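The great fridge-drinks reshuffle

12/14/22

So I have finally sorted the drinks out. I know, I know, it's hardly climbing a mountain, but if you've ever opened a fridge door and had a bottle of cold tea roll out onto your foot you'll understand why I'm so pleased with myself. It has been bugging me since September, when we moved the fridge to the end of the white table and everybody started treating the pair of them as one long dumping ground.

The table was meant to be for putting things down on while you made room in the fridge. Then you'd put them in. That was the whole plan, and it lasted until the first warm afternoon, when Gebhard Oberholzer came back from the shop with more tea than any household could drink and left the lot standing there (he says he was "letting it settle", whatever that means). After that it was juice, then squash, then three half-drunk bottles of the same thing, all claimed by different people.

My first rule this time was to deal with bottles singly. Pick one up, look at the date, give it a wipe if it's sticky, decide where it lives. It sounds painfully slow but I went so much faster than when I tried to do it by the armful! 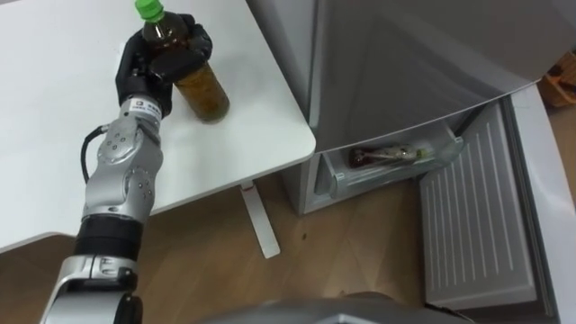
Should iced tea go in the fridge before it's been opened?
Most shop-bought tea in sealed bottles is fine in a cool cupboard until you open it, so check the label, and once the cap has been undone keep it cold and finish it within the time it gives.

Which means, of course, that a good part of what we'd been cramming into the fridge had no need to be in there at all. I now keep 2 cold and the rest go in the cupboard under the stairs, in an old Lirkura crate I've had since my first flat. When somebody takes a cold one they're supposed to replace it from the crate. We'll see. I've put a note on the crate, and I've put a second note on the cupboard door telling people about the note on the crate, because I know who I live with.

The pull-out drawer at the bottom of the fridge was the next job. I'd been using it for vegetables, but they go limp in there whatever I do, so I've moved them up a shelf and given the drawer over to drinks. Drawers are brilliant for bottles! You can lay them down and see every cap at once, and nothing topples when the door shuts. I did take the drawer right out and wash it first in warm water with a drop of washing-up liquid, and there was a layer of something under it that I shan't be writing about.

Glass I treat a bit differently. I lost a lovely bottle of ginger cordial last winter by laying it on its side with the cap not quite done up, and the whole fridge smelled of ginger for weeks (quite nice at first, then less nice).
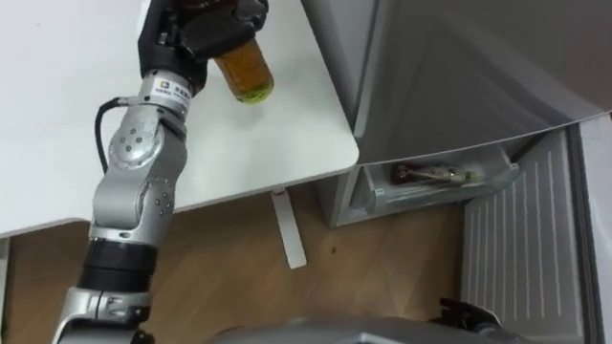
What's the best way to store glass bottles in a fridge?
Stand them upright on a low shelf or in the door rack, with the caps done up tightly, and leave a little gap between them so they don't knock together.

I've got an old tea towel folded up on the bottom shelf for mine, which stops the clinking. Osvaldo Fagundes thinks it looks scruffy and wants one of those wipeable mats from Flemitel. He is welcome to buy one.

Then there was the table. Once the bottles had somewhere to go I could get at the top properly, and I gave it a going over with bicarb on a damp cloth. It's an old thing and it's got its scuffs, and I've stopped minding about them. A bit of scrubbing shifts a ring left by a sticky bottle, but a scratch is a scratch. I spent 20 minutes on it and then made myself stop.

What I'm trying now is sorting by cap colour. Green for tea, yellow for the other lot, and if you keep the colours together you can tell what you're grabbing without turning every label round. I told the others about it over supper and was expecting applause. 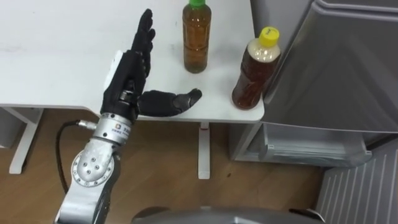

Welington Vieira said it would all fall apart the minute somebody bought a different make, and that I'd be much better off putting the oldest bottles at the front and forgetting about colours altogether.

Annoyingly he's got a point. So it's both, for now: colours side by side, oldest at the front. If that proves too much for everyone I'll drop the colours and never admit he was right.

One more thing I've changed is how I open them. I used to twist the cap with the bottle held out in front of me and slosh tea down my sleeve every single time, mostly from squeezing the soft plastic. Now I get one hand firmly round the shoulder, where it gives less, and use the other for the cap.

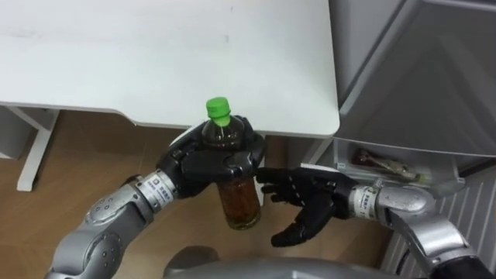 It's made a real difference to the state of the floor, too. Tea on pale boards dries to a tacky patch that picks up every bit of fluff going, and you only find it when you walk across in your socks. I keep a cloth on the side of the sink for it now, and it gets a rinse each evening with the washing-up.

Next up is the cupboard under the stairs, which I've made worse by putting the crate in it. Oana Căpraru has offered to come and help, and she's bringing her label maker, so I'm off to find some spare boxes before she changes her mind.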